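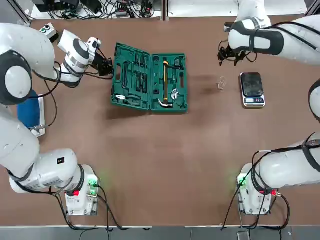

Flidthorpe Match Notes, read me first

Hello, and thank you for downloading our little collection! It gathers 2,860 short match reports from the Flidthorpe amateur football league, typed up from club newsletters over the past 4 seasons (a slow job, and my wrists know it).

Every report sits on one row: home side, away side, score, scorers where we have them, and the write-up as it was printed. Spellings of players' names are left alone, even where the same lad turns up three different ways.

Please go gently with the attendance column. Anything over 100 was usually counted at the gate, but smaller crowds were guessed by whoever had the notebook. Cup ties are missing before the second season, and abandoned games have a blank score.

You're welcome to use it for anything you like, with a mention of the league. Corrections go to Giuliana Benavides.

Last updated 18 September 2026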